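Can a machine clear the table yet?

31 December 2018

Every year between Christmas and New Year I do the same thing. I clean the house, I get tired of cleaning the house, and I start reading about whether a robot could do it. This year I read more than usual and wrote some of it down.

The short answer is no. The longer answer depends on what you count as a chore.

Vacuuming is mostly solved if you have flat floors and don't leave socks out. We've had a robot vacuum since July and it runs while I'm at work. It gets stuck under the radiator in the hall about as often as it finishes. I still sweep the stairs and I still do the corners. It saves me time overall, though less than I expected when I bought it.

Dishwashers and washing machines are old news, but they only do the middle part of the job. Somebody has to bring the dishes to the machine, scrape them, find a place for each one, and later put them back on the shelf. I timed myself one week and that was 107 minutes of carrying and stacking. The machine did the washing and I did the rest. Laundry is worse, since there is folding at the end of it.

So the chore I keep coming back to is tidying a table. It sounds easy. You look at what's there, decide what belongs where, pick each thing up and take it away. A five-year-old can do it if you bribe them.
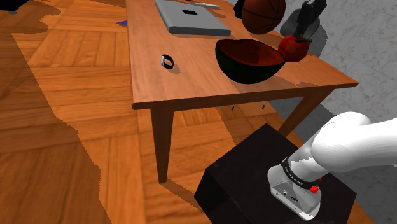
The trouble is that every object wants a different grip. An apple is round and bruises if you squeeze it. A bowl has to be taken by the rim or from underneath, and you need to know whether there's soup in it. A laptop is flat and heavy and there's almost nothing to get hold of. A watch is small and floppy, and a pen rolls. A basketball is too wide for most grippers to close on at all. I never think about any of this when I clear up after dinner, but an arm has to be told, or has to learn it by trying over and over.

A lot of that trying now happens in simulation. My cousin's friend Ermanno Lombardi works at a small company called Kundix that does this kind of thing, and he was patient enough to answer my emails. He says they can run a simulated arm through a day of practice while he eats lunch, and nothing gets broken. The problem comes when they move it to the real arm. Real tables are sticky. Real apples are not all the same weight. In one of their tests the arm picked up the right thing 100 times out of 100 in simulation, and on the real bench it managed 57. He thought 57 was pretty good.

I asked him the same thing about shop floors and he said it's a different world. There the part always comes down the line the same way up, and the arm does one motion all shift. Cosimo Sartori, who I used to work with at Amato, told me they have two arms loading boxes there now and they rarely stop. But when the box supplier changed the tape, someone had to stand there and feed them by hand for three days. That matches what I've read elsewhere. Arms are good at work that has been arranged for them - and my kitchen hasn't been arranged for anyone.

The other thing is knowing what to do with the object once you have it. Does the apple go in the bowl or in the fridge? In our house it depends on who bought it. Is the pen trash? I have to ask my wife about some of these and I've lived here nine years.

My guess is that we'll get a machine that can pick most things up well before we get one that knows where they go. I'd be happy with one that only unloaded the dishwasher. I'd even relabel the shelves for it.

I'll look again next December. For now the tree needs to come down, and there are needles in the vacuum.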